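Casado has released version 5 of Tavon, its open-source control and perception package for small robot arms. The update went up on 2018-06-04 and can be downloaded now from the company's site or built from source.

Most of the changes are in two places: how the software finds small objects on a patterned surface, and how it moves the hand over the last stretch before a grasp. Casado says both parts were rewritten after users reported trouble getting older versions to work outside a lab, on tables and counters that were never picked with cameras in mind.

Earlier versions of Tavon looked for objects by color and edge. That was fast and worked well on a plain mat. On stone, wood grain or printed cloth it tended to find objects that were not there. A light vein in a countertop could be passed to the planner as a thin rod, and the arm would close on bare stone. The new version compares several views taken as the hand moves and drops any shape that does not stand up off the surface. A vein stays flat from every angle, while a roll of tape or a stapler does not.

The company tested the change on 754 recorded approaches collected since January, all of them over surfaces with a strong pattern. The old version reported at least one false object in 401 of them. Casado has not given a single figure for the new version. It has posted the per-run logs, and it says results still vary a good deal with the lighting. Glare remains the weak point. A bright reflection moves when the camera moves, and in some runs the software still reads that motion as height. A setting called glare_hold makes the planner wait for one more view before it commits to a grasp. It is off by default and slows each pick.

The second change concerns the hand itself. A camera mounted at the wrist always has the fingers in its view, and Tavon used to cover them with a fixed mask drawn by the user. Anyone who changed a finger or moved the camera had to draw the mask again. Version 5 builds the mask during a short routine at startup, in which the fingers open and close while the arm holds still. The mask then follows the fingers as they move. Users with cables that hang into view are told to tie them back or add a hand-drawn region, as the routine only picks up parts that move with the fingers.

Planning has been trimmed as well. The approach is now worked out in 2 stages: a coarse path that brings the hand over the object, and a fine path that is updated with each new camera view until the fingers close. In the old release the whole path was fixed before the arm left its rest position. Casado says the new method helps most with objects that roll or slide when touched, and with objects lying against each other, where the first view often shows them as one shape.

For touching objects, the planner now tries to split the shape before choosing a grasp. If it cannot, it asks for another view from the side with the most open space. If that fails too, it marks the pair as unresolved and moves on. The unresolved list is written to the log at the end of a session – a small thing, but one that users on the project's mailing list had asked for several times.

Codeck, which makes grippers and finger sets for bench robots, has updated its driver to match. The new driver reports finger position at a steady rate, and the mask routine depends on that. Owners of older Codeck hands will need to update the firmware first. Hands from other makers will work if their driver can report position, and the release notes list the calls that have to be supported. Where they are missing, Tavon falls back to the fixed mask and prints a warning.

The log viewer has also been reworked. It can step through camera views alongside the planner's choices, so that a user can see which shapes were kept, which were thrown out and why. Sessions can be cut down to a short clip and attached to a bug report. Log files from the previous version will open, but they lack the height data and show only the camera views.

Tavon is used mainly by small shops and schools. One of the larger groups is the robotics workshop in Corkdale, which ran the test builds this spring and sent back much of the feedback on glare. The workshop plans to stay on the test branch for now and will move its teaching setups to the release version after the summer term.

Casado lists three known problems. The mask routine can fail in a very dark room. The side view request does not yet check for walls close to the arm, so users working near a corner should set a keep-out zone by hand. And on slower computers the fine path may lag behind the camera; lowering the image size in the settings file clears this up in most cases.

Settings files from the last version need a small edit before they will load. A script named convert_settings is included and makes the change in place – keep a copy of the old file first. Support for the previous version will continue through next January, with fixes for serious faults only. 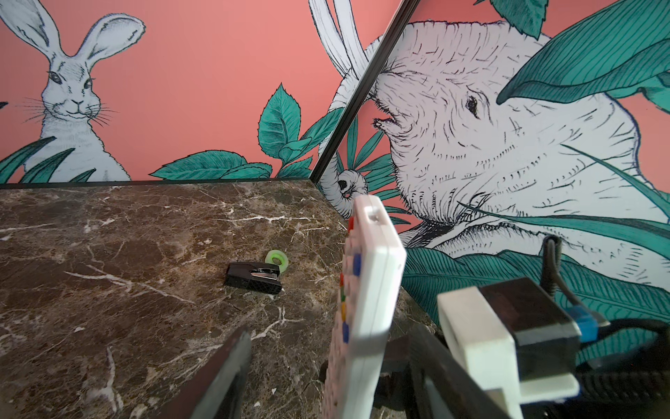 Wrist camera views over brown marble, with the gripper fingers in both. 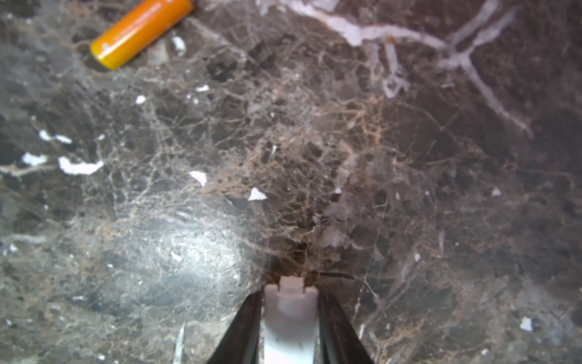
*Reading time: 5 minutes*

The source, the release notes and the per-run logs are on the Tavon project page. Bug reports should go to the tracker there, with a log clip attached where possible. Questions about the Codeck driver and firmware should be sent to Codeck. Casado says the next update will be a smaller one, with work on glare and on the keep-out check for nearby walls.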